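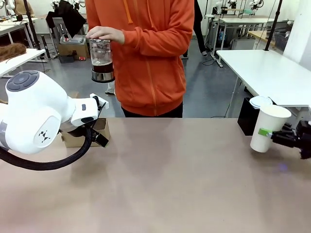
2 min read

April, evening. I was on the remote controls for most of the day, showing the arms how to pack a coffee order. Tymofii Pasichnyk wants it finished before we move to the Kirnus task. My right hand is still better than my left. With the right gripper I can hold a paper cup upright over the table and keep it there. With the left I mostly hover, fingers open, and think too long about where to go next. I need to practice that side.

We aimed for 49 runs and kept 30. I threw out the ones where I stopped halfway or bumped the table – Tymofii says hesitation gets learned along with everything else.

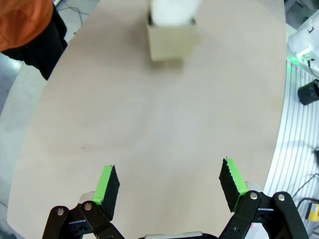

Depth is my weak point. The wrist view is good for lining up the fingers, but far things are hard to judge. The cardboard box near the top of the table looks slightly blurred from there, and I kept coming in short. After lunch I slowed down and did better.
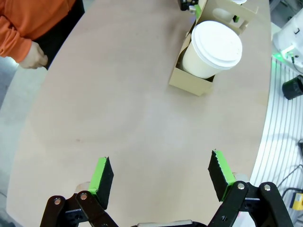
Tomorrow I'll start with the left arm while I'm fresh. I also have to write up the notes for Fondodier, almost a page so far. Wrists sore. Bed early.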